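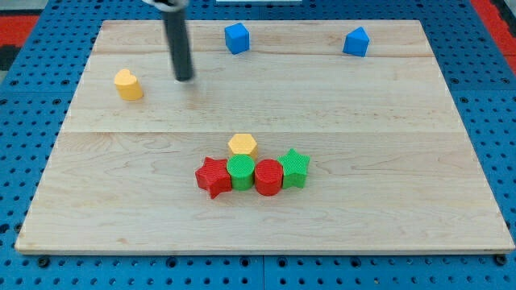 Red, green, blue and yellow blocks on a wooden board.

What shape is it?

Some shapes are flat, like a star drawn on paper. A block is solid. You can pick it up and look at it from every side.

A cube has six square faces, all the same size. A cylinder has a circle at each end and one curved side, so it can roll.

A prism has two ends that match. If the ends are triangles, it is a triangular prism. If they are hexagons, with six sides each, it is a hexagonal prism — the yellow block behind the red and green cylinders is one of these.

Try it: find a tin in the kitchen and draw round one end. What shape have you made?

Shares 54 Comments 2

© Nornside Children's Pages Contact us Back to top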